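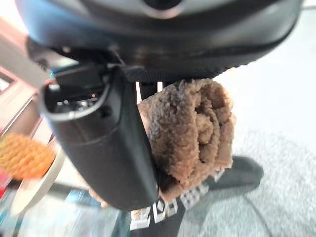
Prondeo publishes house rules for robots that handle household items

Friday, May 16, 2025

Prondeo has released a set of written rules for teams that use robot arms to pick up and put away things in ordinary rooms. The document is 34 pages long and covers soft goods, floor clutter, camera checks, stopping and record keeping. It applies to all of the company's own test rooms from the first of next month, and two outside groups, Hinum and Flores, have said they will work to it as well.

The rules replace a set of notes that had grown up separately at each site. Wilmer Mosquera, who edited the new text, said the notes disagreed on basic points, such as who may restart an arm after a stop and whether a dropped towel counts as a failed attempt.

"You could move from one room to the next and have to learn the job again," Mosquera said. "People were careful, but they were careful in different ways."

Work on the document began with a review of 1352 written session reports. Most of the reports dealt with small matters: an item slipped, a grip was taken too close to an edge, an operator moved something by hand and forgot to write it down. The reviewers sorted them by type of item and by what the operator did next. Soft goods took up the largest section and were given their own chapter.

Towels and other cloth

The chapter on soft goods has 14 rules. Rolled towels get more space than any other item. A roll should be held across its body, with enough of it between the fingers that the outer layer can't slide off the rest. Operators are told not to pick up a roll by a loose corner, and to put it down and start over if the coil begins to open. The arm should be moved at the lower of the two speed settings until the roll is clear of anything it could catch on.

Grip force is to be set for the softest item on the session list and raised only if that item can't be held. The setting must be written down before the first pick. If it is changed partway through, the new setting and the time go on the same sheet.

Cloth with loops, fringes or open knitting has a separate rule. After each run with such items, the operator stops the arm, locks it and checks the fingers for caught threads. Openings in the finger housings and the joints above them are named as places to look. Threads are removed with tweezers and never by running the motor back and forth, a habit that turned up in several of the old notes.

Mixed items on the floor

Rooms don't have to be tidied before a session. The rules say a certain amount of clutter is expected, and that clearing it all away makes the work less useful. They do ask operators to take out glass, anything with a blade, open liquids and cords that are plugged in. Everything else may stay where it is, provided the path of the arm has been walked once on foot.

Hard objects lying close to soft ones need more care. The operator should approach from the side with more open space, even if this means a longer move. If a finger touches the floor, the run is paused. A light brush against carpet can be noted and the run carried on. Contact with tile, wood or concrete calls for a check of the fingertip before the next pick.

Zbigniew Krajewska, who runs the test rooms at Hinum, said the floor rules were the part his group argued over most. An early draft asked for a full inspection after any contact at all.

"On carpet that would have stopped us every few minutes," Krajewska said. "We asked for a difference between carpet and a hard floor, and they put one in."

Camera checks

Wrist cameras are to be checked at the start of each session and again after lunch. The lens is wiped with a dry cloth, the mount is tried by hand, and a short recording is made with the gripper open and then closed. Both positions must show the finger and the item it is meant to hold. Blur while the arm is moving is accepted. Blur while the arm is still means the camera is taken off and refitted.

Recordings made in homes or in rooms that people use need signed permission from everyone who lives or works there. Mail, screens, family photos and medicine labels are to be covered or taken out of the room first.

Stopping and starting again

Any person in the room may stop the arm, including visitors. Only the operator named on the session sheet may start it again, and only after saying aloud that it is about to move. The stop button has to be within reach of the operator's chair. Where there is no chair, it is worn on a strap.

Operators work for no more than 5 hours a day at the controls, with breaks taken away from the room. New operators do their first sessions with a second person beside them. The old notes at one site allowed a new operator to work alone from the second day, and that is no longer permitted.

Records

Each session gets one sheet. It lists the operator, the items, the grip setting, any stops and any items damaged. Drops are recorded as drops, with no need to explain them. Mosquera said the earlier forms had a large box for the cause, and that people filled it with guesses.

The sheet can be kept on paper or in Gidico, the logging program used at most of the sites. Paper sheets are to be typed in by the end of the week.

What comes next

A trial version of the rules was used at two sites in April. Comments from that trial led to changes in the camera chapter and to the shorter session sheet - the first one ran to both sides of the page. Flores has asked for a chapter on kitchen items, with plates and lids as a starting point. Prondeo said it would take that up in the next edition but gave no date.

Copies are free on request from the Prondeo test room office. Groups that want to adopt the rules are asked to send in the name of one contact person and a list of the arms and grippers they use.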